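Review: Zevach picture frame, white, still in its wrap 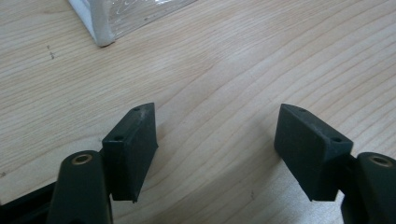 Home > Walls & Display > Tested

Posted 28/12/2019 by Izzati Goh

The Zevach comes in white, black and natural. I ordered white. It ships in clear plastic with no outer carton of its own, so the wrap is the only thing between the face of the frame and whatever it gets set down on. A light wooden table is a fair surface to unpack on, provided it has been wiped first. Grit marks white finishes quickly.

Packaging. The plastic is a single layer, sealed along the back. Cut it at the seam with the blade held flat. Pulling it open by hand works but puts a load on one corner joint, and the corners are the weakest part of any frame in this price range. There are no foam corner guards. Poulain includes them on a comparable model, and I would like to see them in the box from Zevach as well.

Construction. The four corners are mitered and glued, with one metal pin in each. I measured the diagonals and found no difference between them. The miter lines are tight at the front and slightly open at the back on two corners. The finish is even on the face and thin on the inner lip, where the base material shows through under a strong lamp. The lip overlaps the print enough to hide a carelessly trimmed edge.

Backing. The back panel is held by bendable tabs. They are stiff at first and loosen with use. After 17 open-and-close cycles one tab had lost most of its grip - the others still held. For a print that will be changed every season I would choose the Pravesow, which uses turn buttons.

Hanging. Two hooks are supplied, one for each orientation, both already fitted. The stated load limit is generous for the weight of the frame: my kitchen scale gave 687 grams with the glazing in. The glazing itself is acrylic, with protective film on both sides. Peel the film slowly, as it builds up static and pulls in dust. I used an antistatic cloth and still had to reopen the back once.

Comparison. The Nirenport frame costs less and has a wider face, but its white is noticeably yellow next to the Zevach. Against a white wall the Zevach is the better match.

Verdict. Good finish, accurate corners, poor tabs. Suitable for a print that goes in once and stays there. I will check the color again in February, after some weeks on a wall that gets afternoon sun.

Contact the editor | Copyright 2019 | Back to top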